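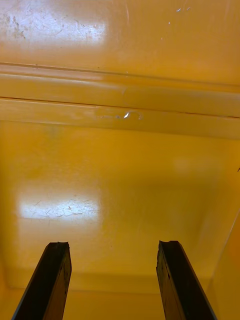

Storage day at Maes came on 5th August this year, after we had talked about it for the whole of July. Our workshop in Trotutthorpe is one long room with a low ceiling, and the shelves had become so full that the door could not open all the way. So we decided to take out everything, wash the containers and put back only what we use. The yellow plastic is my favorite to clean, because it is smooth and shines very nicely under the light. There is a small white mark on the ledge inside, where the color is scraped away — it does no harm, and I would not throw away a good container for this. The ledge itself needs more patience, as dust likes to stay in the thin lines. I use a soft brush there, and then a cloth with a little dish soap.

We had 44 containers on the list and kept 40 of them. The other ones had broken corners and went to the recycling place in Stinham. Each shelf now has one color, and the labels are on the short side, so they can be read from the door.

The shelves are from Grurnex and they are 290 centimeters long. We bought them seven years ago and they are still straight, even with the heavy things on the lowest level. The screws and hinges are there now, and the paper and string went up to the top.

More pictures of the shelves will be added to this page when the labels for the second wall are printed.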